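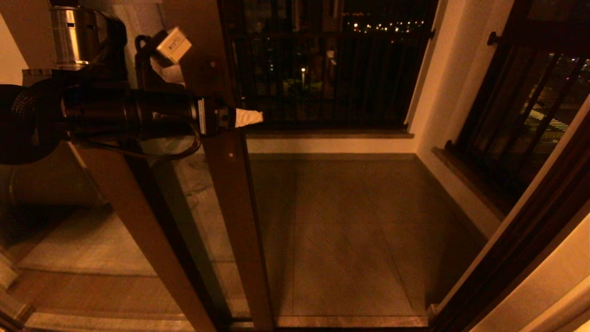
Acta de la reunión de seguimiento del proyecto Imham
Fecha: 2019-11-14
Asisten: la coordinación del proyecto, el equipo de teleoperación, el equipo de datos de Ekuvstead y la representación de Grurex.

1. Aprobación del acta anterior
Se aprueba sin modificaciones.

2. Estado de la recogida de demostraciones
El equipo de datos informa de que el conjunto consta de 2443 episodios revisados, todos ellos en vivienda. De la última remesa se han descartado 93 por falta de sincronía entre la cámara de cabeza y las de muñeca. La coordinación solicita que los episodios descartados se conserven en carpeta separada, con indicación del motivo.
Se examina a continuación la serie correspondiente a puertas y ventanas. El equipo de teleoperación señala que los contactos con bordes metálicos estrechos son los que presentan mayor variación entre operadores, tanto en el punto de apoyo como en la apertura de los dedos. Se acuerda no unificar el gesto por el momento – la variedad se considera útil para el entrenamiento – y anotar en cada episodio el punto de contacto.
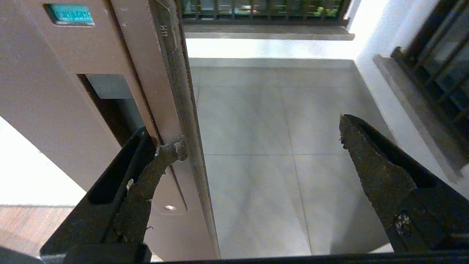
Fuente: Proyecto Imham, cámara de muñeca. Ekuvstead.

La representación de Grurex pregunta si las mordazas desgastadas deben sustituirse antes de continuar. Tras deliberación, se acuerda mantenerlas en servicio y consignar su estado en la ficha de cada sesión.

3. Superficies acristaladas
Se da cuenta de las dificultades del modelo Bartoš ante vidrios transparentes. En la prueba de validación, 13 intentos terminaron con una estimación de distancia errónea, al tomarse como alcanzables objetos situados detrás del cristal. El equipo de datos propone ampliar la serie con aproximaciones lentas, la pinza cerrada y orientada hacia el vidrio, con reflejos de distinta intensidad.
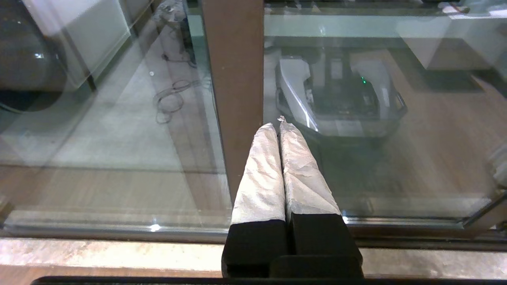 La propuesta se aprueba con un objetivo inicial de aproximadamente 80 episodios, repartidos entre horario diurno y nocturno. La coordinación recuerda que las etiquetas deberán distinguir entre objeto visto directamente y objeto visto a través de cristal, campo que el formulario vigente no contempla.

4. Acuerdos
– Incorporar al formulario los campos de punto de contacto y de visión a través de cristal.
– Remitir a Grurex la relación de episodios descartados.
– Aplazar hasta marzo la decisión sobre el cambio de mordazas.

5. Ruegos y preguntas
El equipo de teleoperación solicita turnos más cortos en las sesiones nocturnas. La coordinación toma nota y responderá por escrito.

Sin más asuntos que tratar, se levanta la sesión.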